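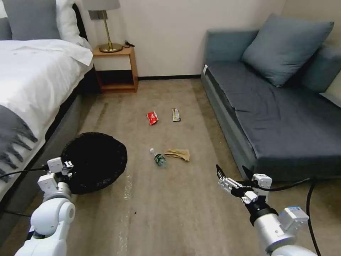
Should a hotel wash your towels and sheets every day if you don't ask it to? I think it should wait until you ask, and it should take the money it saves and put it somewhere a guest can find it.

I stayed 14 nights in Sandstead last October for work. The hotel had 63 rooms and a card on the bathroom counter about saving water. Hang up your towel, the card said, and we will know you want to use it again. I hung mine up every morning. Every evening there was a fresh one on the rail. After four days I asked at the front desk, and the clerk said the housekeepers were told to change everything because it was faster than checking. I don't blame the housekeepers. A person with a list of rooms to finish before three in the afternoon is not going to stand in a bathroom guessing what a stranger meant by a towel.

The card bothers me more than the towel does. A hotel that wants to change linen daily should say so. Plenty of people like it, and they are paying. A hotel that doesn't want to should say that too, on the booking page, before anyone pays. What we have now is a sign that asks guests to be good and a laundry schedule that pays no attention.

My sister-in-law, Elspeth Leckie, ran a guesthouse in Flusidham for most of her working life, and she disagrees with me on part of this. Her view is that clean sheets are the one thing a guest should never have to request. People are shy about asking. They feel it makes them look fussy, or that the staff will resent it. She changed the beds every second night no matter what and did the towels daily, and she says her complaints were nearly all about parking.

I take the point about shyness. I have slept on a coffee stain because I didn't want to call down. But that can be fixed with a switch of the default and a decent way to ask. The place I use now when I'm in Gounder has a plain sheet of paper on the desk with three boxes: bed, towels, trash. You tick what you want and leave it outside the door before ten. Whatever isn't ticked gets left alone. If you stay more than four nights they change the bed anyway. It costs them a photocopy.

There is a fair argument on the other side that has to do with jobs. Farzana Kanagaratnam wrote a letter to our local paper in the spring saying that "green choice" programs had cut her hours at a hotel near the Drestum exit, and that the rooms she did get were harder. A room left for five days takes much longer to clean than five rooms cleaned daily, she wrote. I don't think she meant that literally, but anyone who has let their own bathroom go for a week will know what she was getting at. The hotel cut the hours and kept the same number of minutes per room. The guest was told it was for the planet.

So if a hotel skips daily service, the checkout clean should be given more time on the schedule. That is the first place the savings should go. If there is anything left, take it off the bill. I paid $121 a night in Sandstead, and a rate of $119 with no daily towels would have suited me fine. Two dollars isn't much, but it would have told me the offer was real.

I would also get rid of the card. Mine had a picture of a waterfall on it, and it was laminated.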